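How Friction Works

Push a book across a table and let go. It slides a short way and stops. The force that stops it is called friction. Friction acts wherever two surfaces touch and one of them moves, or tries to move, along the other. It always acts against the sliding.

What causes it?

Even a surface that feels smooth is uneven when it is magnified. It has high points and low points. When two surfaces are pressed together, they touch mainly at their high points. At these small contact areas the materials stick to each other slightly. To make one surface slide, those contacts have to be broken, and new ones form right away in the next place.

Two things set the size of the force. The first is the pair of materials. Rubber on dry concrete gives a large friction force. Steel on ice gives a small one. The second is how hard the surfaces are pressed together. A full box is harder to drag than an empty one, even though the cardboard and the floor are the same.

Static and sliding friction

A heavy box on a floor does not move when you push it gently. Static friction is holding it. As you push harder, static friction grows to match your push, up to a limit. Past that limit the box starts to slide.

Once it is sliding, the friction is usually a little smaller. You may have noticed this with furniture – the first push takes the most effort.

Friction and gripping

When you pick up a glass, your fingers press on its sides. Friction between skin and glass acts upward and balances the weight of the glass. If you press too lightly, the limit of static friction is less than the weight, and the glass slips down. Water or soap between the surfaces lowers the limit, so a soapy plate must be held more firmly.

Many objects made for holding have a texture added to them. Bicycle handlebars, pen barrels and jar lids often have ridges, bumps or soft rubber where the hand goes.

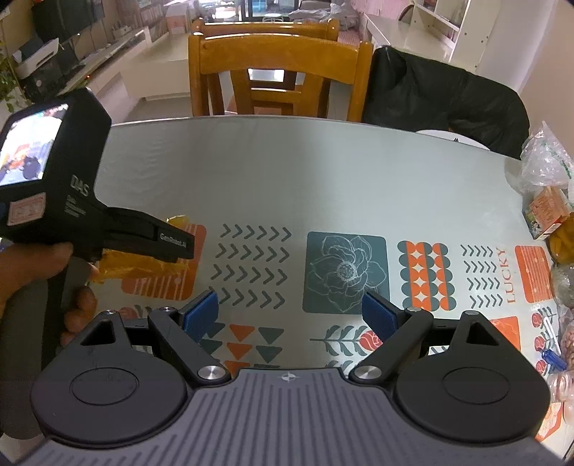 Blue textured pads at the ends of two black fingers.

Friction makes heat

Rub your palms together quickly for ten seconds. They become warm. The energy you used to move your hands has been changed into heat. The same thing happens in the brakes of a bicycle, where pads press on the rim of the wheel and both become warmer as the wheel slows.

Making friction smaller

Oil and grease are lubricants. They form a thin layer between two surfaces so that the solid parts touch less. Door hinges and bicycle chains are oiled for this purpose. Wheels help in another way. A wheel rolls over the ground, and rolling usually needs much less force than dragging.

Try it: the ramp test

You need a flat board, a ruler, a coin, an eraser and a small wooden block.

Place the three objects in a row at one end of the board. Slowly lift that end. Measure the height of the raised end when each object begins to slide, and write it down. Repeat the test three times.

The object that needs the steepest ramp has the most static friction with the board. On one board the eraser held until the end was 39 centimeters above the table. Your number will depend on the length of your board and what it is made of.

Words to know

Friction: a force that acts against sliding between two surfaces.
Static friction: friction between surfaces that are not sliding.
Lubricant: a substance, such as oil, that makes friction smaller.

Page last changed 2021-04-13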